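**Leltari Grasp Pack, second release** (7 July 2018)

So you want to train a grasping policy in simulation and you don't want to spend your whole summer modeling props? That was me last year! Leltari is the add-on I put together with Alina Dobre for the Bireck simulator, and it grew out of our own study on how much surface relief matters when a two-finger gripper closes on something lumpy.

What you get:

- 200 props with collision meshes, all scaled and ready to load
- the parallel gripper model we used, with adjustable finger friction
- 1623 scripted grasp attempts with contact forces logged
- the training config, including the bits I'm a little embarrassed by

The short version of the result: a policy trained only on smooth shapes lost nearly 10 points of success rate once we swapped in the rough ones. Mixing both kinds from the start got most of that back (Grażyna Kaczorowski reran it on her own machine with new seeds and saw the same thing, phew). We haven't tried it on hardware yet, so please don't quote us on that.

It needs Bireck 2 or newer. The old importer flips the normals on a few props and you'll get contacts pointing inward, which is a very confusing afternoon. A fix for the older version might come in November if Jean Aitken has time.

My favorite part of the pack is the wrist view, which we feed to the policy along with the joint angles. I left the background a plain dark slate-teal on purpose, and the bark on those two orange-brown logs stands out against it beautifully, grooves and knots and all, while the gripper stays nearly black apart from the gray inner faces of its open fingers. Swap in your own backdrop if you like, it's one line in the config.
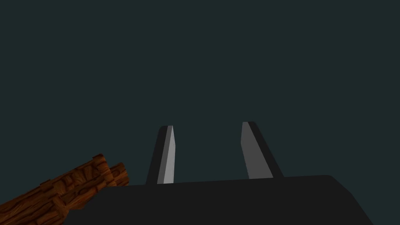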